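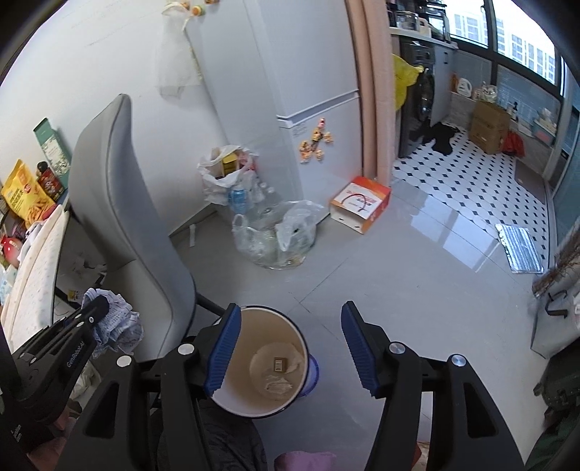

Comparison of Finger Pads for a Hand-Held Two-Jaw Gripper

Student Project Report, Spring Term
Prepared by Ximeng Ren and Xiuying Xie
Westunton Institute, Applied Mechanics Program

1. Purpose

The project compared two types of finger pad on a hand-held gripper: the ribbed pad and a flat pad cut from Siston sheet material. The program intends to use one type for all household trials next year. Thin, soft objects were given priority, as earlier student groups had recorded most of their failed grasps with tissues and cloth.

2. Method

Trials were carried out in a furnished apartment during March. Each pad type was used for 105 grasps, divided among crumpled paper, tissues and a cloth. A grasp was recorded as successful if the object was lifted clear of the surface and held for 3 seconds. The operator closed the jaws by hand and was permitted one attempt per grasp. Pads were wiped between objects. The order of objects was drawn in advance by the second author, who also kept the record sheet.

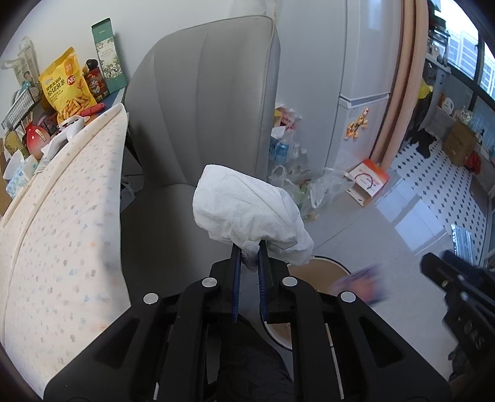
Figure 1. White cloth held between the ribbed pads.

3. Results

The ribbed pads completed 94 of 105 grasps. The flat pads completed 68. The difference was greatest for the cloth, which tended to slide out of the flat pads when only a small fold had been taken up. Results for crumpled paper were close, and the authors do not consider that difference meaningful.

4. Limitations

Closing force was not measured. A load cell was requested from Lenico but arrived after the trials had ended. Both authors operated the gripper, and Ms. Xie's success rate was slightly higher with either pad.

5. Recommendation

The ribbed pads should be adopted for the household trials. The flat pads may be kept for rigid objects, which were outside the scope of this project. Record sheets are held in the Liao Laboratory and may be consulted on request.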